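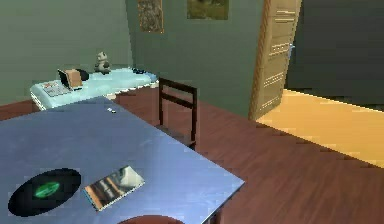

Picture: Ruwan Cassim / Flelcombe Help Board

Inherited 70 records, some smell of damp -- clean, sell or leave alone?

Asked in Home & Hobbies by Chathurika Sultana

Hello all, first time posting so be gentle. My uncle moved into a smaller flat in December and I've ended up with his records, all 70 of them, in two fruit crates and a suitcase. Mostly dance bands and brass, a bit of folk, and some soul singles that I've already bagsied for myself whatever you lot say.

The trouble is they were kept under the stairs at his old place in Ifans and some of the sleeves have that musty smell. A couple have grey speckles on the inside of the cardboard. The discs themselves look all right to me but when I tried one on my friend's player it crackled like bacon and then got stuck on the same two bars of a foxtrot. I don't own a player yet (looking at a second-hand Prelia, if anyone has an opinion on those?).

So my questions really are: can I wash them in the sink with washing-up liquid, my mum says yes and my brother says I'll ruin them. And is it worth getting somebody to value them before I do anything? I'd like to keep most, but if there's one in there worth 500 quid I'd rather know before I go at it with a sponge!

Also where do people keep these things? I've got one alcove and it backs on to the airing cupboard.

3 answers

Trevor Marchand
Your mum's half right. Lukewarm water, the tiniest drop of plain washing-up liquid (no hand cream stuff in it, no lemon), soft cloth, go round with the grooves and never across them. Keep the label dry. I hold a jam jar lid over mine, though you can buy a proper clamp. Then rinse with distilled water, the sort you get for steam irons, and stand them in a clean dish rack till they're bone dry. Overnight if you can wait.

BUT check what they're made of first. If any of the dance band ones are 78s they could be shellac, and you must not use anything with alcohol on those, it'll eat the surface. Heavy, brittle, chip at the edges -- that's shellac. And you can't play them with an ordinary LP needle either, they need a wider one.

The speckles are mould. Take the sleeves outside, brush them off with a dry paintbrush, wear a mask, and bin the paper inners and buy new ones. I'd keep the outer sleeves if they'll clean up at all, as a record with no sleeve is hard to shift. The smell goes eventually. I left mine standing open in the spare room for a fortnight with a saucer of bicarb and they were much better, though my wife says she can still smell them.

Not the airing cupboard wall! Warmth bends them. Upright, not leaning, not stacked flat in a pile, away from radiators and windows.

Sticking on the same bit is usually muck in the groove or a scratch. Wash it before you give up on it.

Pranab Samarakoon
just sell the lot, my cousin got 15 quid for a whole box at the car boot and was glad of the space

Qianru Jiang
I'd ignore the post above, sorry Pranab! Look them up yourself first, it's quite a nice way to spend an evening. There's a string of letters and numbers scratched into the shiny bit next to the label, and that tells you which pressing you've got. Type it into any of the record listing sites and look at what copies have sold for, not what people are asking. I once saw one listed at 1,975 and the same thing had gone the month before for less than a takeaway.

Brass and dance bands don't tend to fetch much, I'm afraid, there were so many made. The soul singles are the ones I'd look at carefully, so well done for nabbing those. If you do want somebody to see them in person, Clerkis on the high street will look through a crate for nothing, only go in the morning when it's quiet. They'll offer you trade price of course.

Don't know the Prelia, but whatever you buy second hand, put a new needle on it before you play anything you care about. My first one had a worn needle and I did a favourite LP no good at all.

Comment from Chathurika Sultana
Thank you both (and Pranab). Three of them are definitely shellac, they weigh a ton. Will leave those till I've got the right needle. Off to find a jam jar lid.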